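The second pair of hands at Pilesside

When Giment put robot arms into its finishing room at Pilesside, the 12 people who worked there were told their jobs were safe. Most of them waited to see.
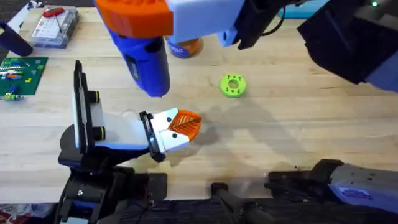
Alina Ene had spent nine years trimming and sorting printed parts by hand. On a busy shift she could get through 900, and her wrists hurt by teatime. Now she sets up the arms each morning, checks what they pick up and steps in when a part slips.

"I walk more and sit less," she says. "I also get blamed for things I never touched."

The job has a new title and a slightly better rate of pay, though it took 3 months of talks to get it. Brândușa Nistor, who runs the late shift, thinks the rise should have been bigger. Her team now looks after up to 100 different shapes, and each new one means teaching the grippers again – often while orders wait.

Thin pieces are still the worst. Leaves, clips and flat rings all need a different hold, and the old hands tend to know which.

Two people have moved to the Irstead site, both by choice. Their places have not been filled. Nistor has asked about that twice and expects an answer in March.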